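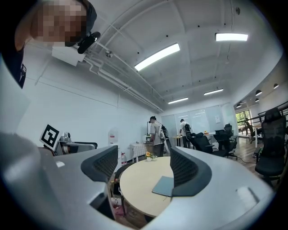 tusari_k
Second batch from the hand-held gripper is in. 90 takes, 30 dropped. Most of the drops are pose jumps when I turn toward the glass wall.

gavalas
Glass is hard on tracking. Slow the turn to 2 seconds and keep the round table in view.

romer_rig
Disagree. Slowing down teaches the policy to move slowly. I would go back to remote control and take joint angles directly.

tusari_k
Tried that on the Maneo arm. 10 takes an hour, and the grasps were worse -- no feel in the fingers.

romer_rig
Fewer takes, but none dropped for tracking.

gavalas
Still too few. Check the clock offset before you redo anything.

tusari_k
Will check tonight.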